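4. Who gets to say a rumor is out of bounds?

I want to start with the complaint itself, which I hear every election season in some form: that a question is unfair, and that asking it at all says something bad about the person who asked.
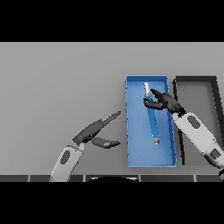

Figure 3. Blue tray with a pen or marker lying in it, and a dark-framed tray to the right.

4.1 What counted as a complaint

I read 443 statements put out by campaign staff in the Giltar and Fahy council races, plus whatever local papers printed in reply. Jelle Timmermans read a batch of 200 separately, without seeing my notes, and then we sat down on a Thursday and argued. We argued a lot! Most of it was over tone. I'd marked a statement as a complaint if it called a question "out of line" or anything close to that. Jelle wanted the speaker to name who had asked it. We went with his rule in the end, mostly because it was easier to stick to at the end of a long day (and I was tired of losing).

The money questions were simple to sort. So were the ones about where a candidate really lived, which in Fahy came up again and again, thanks to a ward line that runs down the middle of a street. Old arrests were harder. A spokesman would say the story was false, then say it was private, then say the other side had done worse - all in one paragraph. I coded those under the first claim made and kept a note of the rest.

4.2 The same people, one race later

This is the part I care about most. I found 15 staffers who worked in both races, and I could follow what they said when their own side was asking and again when it was being asked. In seven cases the wording was so close that I checked whether I'd pasted the same line twice. I hadn't. One press aide in Giltar called a rival's tax records "the public's business" and then, working in Fahy, called the very same kind of request "a smear."

Lindiwe Mabaso read an early draft in September and pushed back hard on my word "hypocrisy," and I've taken it out. Her point was that staff are paid to speak for whoever hired them, and the statement may tell us very little about what the aide believes. Fair enough. I use "reversal" from here on, and I count one only when the topic is the same in both races.

I'd still like to know how voters take it. The Liltton survey asked about trust in candidates but had no item on their staff, so I can't say anything from it here, and I leave that question for Section 6.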